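Stetero Garments — data card

Last edited 9 Jul 2020

Summary

Stetero Garments is a set of two-handed demonstrations of cloth handling, recorded with hand-held grippers at a tabletop. A person holds one gripper in each hand and does the task the way they would like the robot to do it. There are 304 demonstrations in this release. The set was recorded at the Penton workshop in Idville and is meant for training policies that copy the demonstrated motion.

Tasks

flatten — garment starts in a heap, ends spread out on the table
fold_half — garment starts flat, ends folded once along its length
fold_full — garment starts flat, ends as a folded rectangle
drag — garment is moved across the table without being lifted clear of it

Most of the work is in flatten. It has the widest range of starting states and the longest recordings, and demonstrators went about it differently. Some pinch a corner and shake. Others lift a bit of cloth with one gripper and work along the hem with the other. We left both styles in and did not label them.

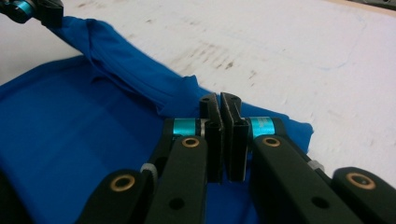 Both grippers record at the same time and share a clock. Each has its own camera, so every demonstration comes as two video streams, plus the position of each gripper and the opening between its fingertips. Positions are given in the table frame, in metres. The opening is zero when the fingertips touch.

Files

Each demonstration is a folder named by task and number, for example flatten_072. Inside:

left.mp4, right.mp4 — one video per gripper
poses.csv — time, position and rotation for both grippers
width.csv — time and fingertip opening for both grippers
meta.json — task, garment code, demonstrator code, notes

The notes field is free text and often blank. Where a demonstrator dropped the cloth and picked it up again, the recording was kept and the word "regrasp" was added to the notes.

Splits

train.txt lists 182 demonstrations and test.txt lists 72. The remaining demonstrations are in extra.txt. These have a gap in the tracking on at least one side, usually where one hand passed in front of the other. The videos are fine to use but check the poses before you train on them.

Garments in the test list do not appear in the train list. Demonstrators do.

Known problems

Gripper opening drifts slightly over long recordings. Run fix_width.py if you need exact values near zero.

Left and right were swapped in the first version of the drag task. This has been corrected, but if you downloaded the set before July you should fetch it again.

Thin cloth sometimes slips from the fingertips without any change in the opening. Do not treat a closed gripper as proof of a grasp.

The table was not cleaned between sessions, so marks on the surface can give away which session a recording came from. Colour and crop changes during training help a little.

Loading

The Lappalainen loader reads the folders as they are. It resamples poses to the video times and skips anything in extra.txt unless you pass include_extra. Set max_steps to 3,000 or higher, otherwise the longest flatten recordings are cut short.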